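From: Benedicta Eshun
To: Plodham list
Date: 20 June 2025
Subject: Re: [Plodham] small fridge, what goes in it

Thanks for the replies so far. I'm quoting the one from Moffat Street because it covers most of what people asked.

> We have the same size of fridge in our break room and the trouble is
> always the same. People put their lunch in a box that is too wide,
> it gets jammed against the back, and then the back wall ices up and
> the door doesn't close right. We ended up telling everyone no boxes
> over a certain width. Also drinks. If everybody brings a bottle there
> is no room for food by noon. How are you handling the shelf? We took
> ours out and I think it was a mistake.

Leave the shelf in. We tried it without for most of March and everything ended up in a heap at the bottom, with the fruit underneath. With the shelf back in, fruit and small things go on it and bottles lie on their sides below. A bottle on its side takes up more floor but you can still get a lunch box in over it if the box is low. Check the cap first. We had one leak and it got into the door seal, and the seal had to come off to be cleaned.

On the boxes, I agree about the width. The ones that work for us are the shallow kind with rounded corners. Please keep lids with their boxes. Half of what I sort through when I clean is lids with no box, and they don't swap between brands even when they look the same.

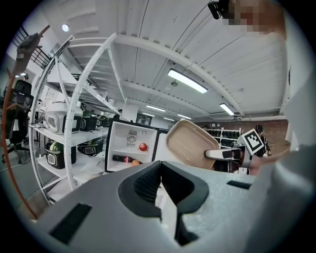
The other thing is air. The fan is at the back, and if you push food right up against it the front of the fridge gets warm while the back freezes. I leave a hand's width. Somebody wrote to me off list to ask if a Dallovley liner mat would help with this. I bought one and it doesn't make any difference to the cold, but it does catch drips and it rinses clean in the sink, so I kept it.

For cleaning I do it like this:

Everything out and onto a table.
Shelf out, washed with dish soap, dried.
Walls and floor wiped with baking soda and water.
Door seal wiped last, with a separate cloth.
Anything without a name on it goes in the trash.

It takes 40 minutes if people have taken their own food home, longer if they haven't. I use the Plindis cloths from the supply order. The item number on the form is 1454 and they come 100 to a pack, so please don't order a pack for each room. One pack can be split.

Small appliances should stay on the shelving and off the top of the fridge. I know it looks like free space. Ours had a kettle on it for a while and the steam went down behind and left a mark on the wall. The lower shelves are better for anything heavy.

I still need to hear from the upstairs room about whether they want a shelf like ours. If you took yours out and still have it somewhere, write to me before I order one.

Benedicta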